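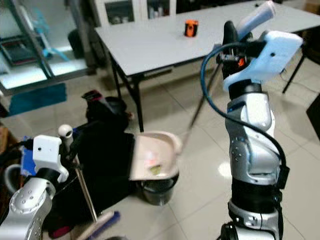 Slide 4: The last bit of sweeping

OK, my favorite part! Slow down here, I always rush it.

Everybody likes the big sweep across the floor. What I want to talk about is the last foot or so, dustpan to bin. Point to the pink dustpan, tipped right over the dark gray bin, with the yellow-green scrap still in it and the little orange bits. Let people look for a second before talking again.

Ask: who walks a full dustpan across the room? (Hands. It'll be most of them, and I did it for years!) Bring the bin to the pile. Marjorie Mottram told me that my first week at Holroyd and I've been repeating it ever since.

Then the long handles. A dustpan on a long handle means no crouching, and if you've got 23 rooms to get through before lunch your knees will thank you. Tip low, right down over the bin. Tip from high up and the light stuff floats off and you get to sweep it again.

Blue bristles: mention that a bright color makes it easy to see fluff caught in the broom head. Comb it out over the bin with the edge of the pan. Jade has the good story about the glitter in room 308, let her tell it if she's in the audience!

Storage, quick: hang brooms up, bristles off the floor, or they bend and stay bent.

Pass the two sample brooms around, starting at the back. Water break, then Latifa on mops.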